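Floltlow – new record made by mail??

tapehiss_4
Has everyone heard this yet? Floltlow made the whole thing from 3 different cities, sending stems back and forth, and it sounds like one sweaty room! I'm on my third listen tonight.

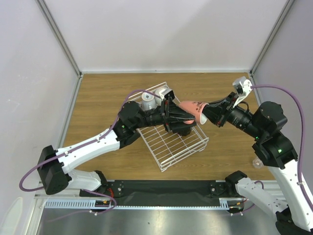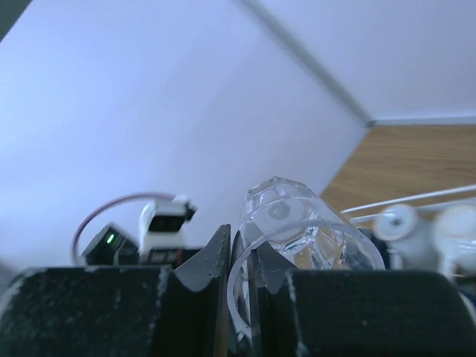
The drums on "Hultum" are unreal – that late snare, wow.

mudroom
Love the songs, but I don't hear one room at all. The vocals on side B float way above the band. Stullwood was tracked live and you can tell.

tapehiss_4
Stullwood is great too! But the float is the fun part for me.

basement_kid
Siding with mudroom on "Núñez", the bass is buried. Everything else is gorgeous. Is the vinyl really only 200 copies?

mudroom
200, yeah. Out in October.

tapehiss_4
Ordered mine already :) And the bass is fine on headphones, try it again!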